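Ticket 247 – Left arm drops out partway through paper filing
Opened by: Mio Murakami
Assigned to: Volker Hellwig
Status: Open, waiting on part
Bench: Batitz, shared workshop

Mio, June 25, 2026
Left arm stops responding during the filing routine. It picks up the sheets fine, then the wrist joint goes offline on the way into the organizer. Right arm is not affected. Happened on 7 runs out of 90. Log shows a bus timeout on the wrist servo every time, last one at line 3,939.

Volker
Does it fail at the same pose? Also check supply voltage at the left board while both arms are moving.

Mio
Same pose or close to it, forearm reaching far back and left. Voltage is steady. Swapped the left and right boards and the fault stayed with the left arm.

Volker
Then it's the cable or the connector, not the board. Reseat the wrist plug, leave more slack in the loop and rerun at half speed.

Mio
Reseated. No dropouts at half speed. Back at full speed I got one – same timeout. Wiggling the plug by hand also triggers it.

Volker
Bad crimp, most likely. Replacement cable ordered from Grenelov. Keep it at half speed until it's in, and please don't tape the plug.

Attachment from Mio:
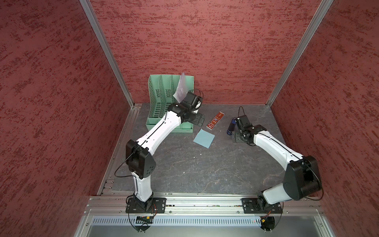

Left arm at the organizer with the paper, right arm at the blue cylinder.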